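Lista: recolha-demos
Assunto: Re: [recolha-demos] quantas demonstrações por tarefa?
Data: 14 de maio de 2018

Olá a todos,

Desculpem a demora, andei a semana inteira enfiado nos discos e só hoje consegui ler a conversa de ponta a ponta. Respondo à Styliani, que foi quem pôs a questão mais clara:

> Em 14 de maio, Styliani Psarras escreveu:
> Pessoal, estamos a começar com a tarefa de empilhar e queria
> perceber como é que vocês aí no Juvcombe decidem quando parar.
> Temos 29 demonstrações boas e o Kilian acha que já dá para
> treinar qualquer coisa. Eu tenho dúvidas. E outra pergunta:
> vocês mudam o fundo entre sessões ou deixam sempre igual? Aqui
> está tudo em branco e a política aprende lindamente, até ao dia
> em que alguém deixa um casaco em cima da cadeira.

Ah, o casaco! Connosco foi uma mochila. Vou por partes.

Quanto ao número: com 29 treinem, claro que sim, mas só para ver se a canalização toda funciona (nomes dos ficheiros, sincronização das câmaras, essas alegrias). Não tirem conclusões do resultado. Nós, na tarefa dos blocos, vamos em 531 episódios gravados, dos quais ficaram 400 depois da limpeza. Os outros foram fora quase todos pelo mesmo motivo: o operador hesitou a meio, ficou parado a pensar, e o modelo aprende a ficar parado a pensar também. Se apanharem uma pausa comprida, repitam logo ali, que depois ninguém tem paciência para ir cortar.

Quanto ao fundo, sim, mudamos, e com bastante exagero. Papel de parede nas três paredes, tapete estampado na mesa, quanto mais flores melhor. O Sotiris anda a escolher os padrões e ganhou-lhe o gosto, o último tem peónias do tamanho de uma roda de bicicleta e umas traças às pintas (eu já sonho com as traças). 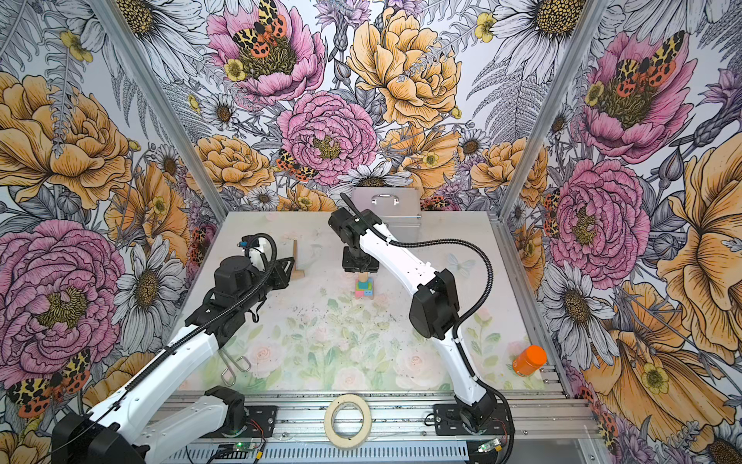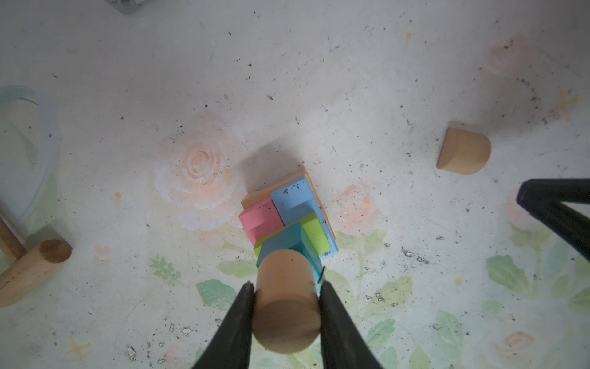
Fitzgerald Villanueva
Operação e recolha de dados, projeto Cotach

Continuando. A tarefa dos blocos parece fácil e é uma peste. O que custa mais é pousar o cilindro de madeira em cima da pilha: os dedos da garra são pretos, afilados, e tapam precisamente aquilo que se quer ver. Na vista do punho percebe-se bem, as peças ficam logo por baixo do cilindro e a de trás já mal conta para a decisão. Por isso gravamos sempre as duas vistas, a do punho e a geral, e nunca aproveitamos um episódio em que falte uma delas. Tentámos só com a do punho no início e a coisa perdia-se assim que largava a peça.

Mais umas coisas que me teriam poupado tempo:

Deixem objetos que não são para usar em cima da mesa. Nós pomos um maço, um frasco cor de laranja, o que houver à mão, e trocamos de sítio entre sessões. Se a mesa estiver sempre arrumadinha, o primeiro objeto estranho dá cabo de tudo (ver: casaco).

Não alinhem a base da pilha com a borda da mesa. Rodem-na um bocadinho em cada episódio. Eu tenho o vício de endireitar tudo, e as minhas primeiras gravações saíram todas com o mesmo ângulo, uma vergonha.

Troquem de operador. Somos 4 a gravar e cada um tem a sua maneira de chegar à peça. O Everett vem sempre de cima, eu entro mais de lado. Ainda não sei se misturar tudo ajuda ou atrapalha nos dois braços ao mesmo tempo, se alguém do Horgan tiver números sobre isto agradecia imenso!

Styliani, se quiseres mando-te o guião que damos a quem começa, são umas páginas mal escritas mas servem. E diz ao Kilian que treine lá com as 29, que eu também fiz isso e fiquei todo contente durante uma tarde. Em agosto contamos ter a tarefa seguinte gravada e nessa altura partilho os dois conjuntos com a lista.

Abraços,
Fitz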